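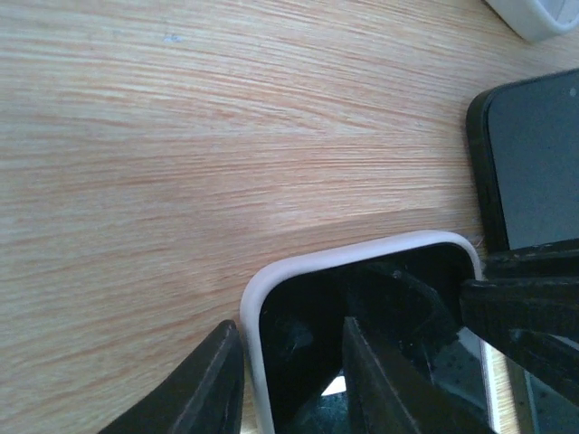 Section 4. Running the phone pick at an open day

I wrote this section after our April open day at Okden, so it's a bit different from the bench instructions in Section 3. Everything in there still applies. What follows is how I set the arm up when there's a crowd in, what I say to people while it runs, and the bits I'd do differently (there are a few!).

The demonstration is a simple one. The arm comes down over a desk with some everyday things on it, closes its two fingers on a device and lifts it clear, then puts it back where it came from. In the picture at the top of this section the fingers are down at the white-edged device, with the black smartphone lying right up close to it, and that closeness is what makes it a decent show. People lean in. They want to know if it'll grab the wrong one.

4.1 Before the doors open

1. Get there early. I allow an hour and I've used all of it every time.

2. Wipe the desk down with a dry cloth. The wrist camera sees every speck when it's close in. A crumb won't stop the run, but it does show up on the big screen and somebody will ask you about it.

3. Check the light. We've got a bare wood desk with quite a strong grain and a slight sheen to it, so a lamp in the wrong place gives you a bright patch right where you want to work. I like the light coming from above and to the left. Take a look at the live view before you decide you're happy.

4. Switch off the screens of anything you're going to pick up. A lit screen changes what the camera sees, and a phone that gets a message halfway through a run is a nuisance. Callum Garside's rang during our first rehearsal and the whole run had to be started again.

5. Power up the arm, let it find its home position, and load the program called LOMBARDI. If you see GONDOW in the list as well, leave it alone, that's the one for the tote trays.

6. Set the arm speed to 28 per cent. It looks slow from behind the controls and quite fast enough from the front row.

Note: The speed setting goes back to its old value after a full power-down. If you've had the plug out, do step 6 again.

4.2 Laying out the desk

1. Put the device you want picked near the middle of the working area, tilted a little. Dead straight works too, but a tilt gives the arm something to sort out and people enjoy watching the wrist turn to match.

2. Lay the second item next to it. I leave enough of a gap for a finger to go down between the two. If you can't get your own finger in, the gripper will struggle as well.

3. Keep anything tall or rounded up at the far side of the desk, out of the path of the bracket. Remember the bracket sticks out sideways past the fingers and it'll be over your second item long before the fingers reach the first one.

4. Open the live view and check both items are in it.

Caution: Shiny black screens reflect the gripper. On the live view you can end up looking at a finger and its own reflection and not be sure which is which, particularly when the finger is low down. Don't judge the height from the screen. Crouch down and look across the desk from the side, with the arm paused.

4.3 Doing the run

1. Ask everyone to stand behind the tape. Say it again when the next lot come in.

2. Keep one hand by the red stop button. I mean by it, touching distance, the whole time.

3. Press START once. The arm moves to its look position and waits there for 13 seconds. This feels like forever with people watching, so it's a good moment to explain what the camera on the wrist is for.

4. Watch the approach. The fingers should come down open, one on each side of where you want to grip. If one of them is going to land on the face of the device, press PAUSE, nudge the device across, and press RESUME.

5. Let it close, lift and hold. Wait for the green light before you say "there we are" (I've jumped the gun on this twice).

6. Press RETURN to put the item back.

Caution: Never reach in to straighten something while the arm is moving, even if it's only a small tweak and you're sure where it's going next. Pause it first. Children copy whatever you do, and so do grown-ups.

Caution: Don't use a visitor's own phone. You'll be offered plenty. Phyllis Stockdale took one from a very keen gentleman and it came back fine, but we'd agreed beforehand to say no and I'd like us all to stick to it.

4.4 Things people ask

How hard does it squeeze? I tell them the force limit is set low for this program, and I let them feel the rubber practice block.

Does it know it's a phone? Not in the way they mean. It's been given a shape to look for and it goes to the best match.

Can it do washing-up? No. I get this one every time.

Henrike Wendt came over from the Cakeck site on the Tuesday and asked why we don't put a mat down. We tried one. It slid.

4.5 Afterwards

1. Send the arm home and wait for it to stop completely.

2. Power down at the key switch, then at the wall.

3. Wipe the finger pads with the lint-free cloths in the drawer. We did 16 runs in the afternoon and the pads were grubby by the end.

4. Write the number of runs and any pauses in the blue book. Tia Ellwood changes the pads at 300 runs and she works from the book, so please fill it in even if you're dying for your tea.

5. Give the stop button key back to Dennis Gosling.

For tote trays, go to Section 5.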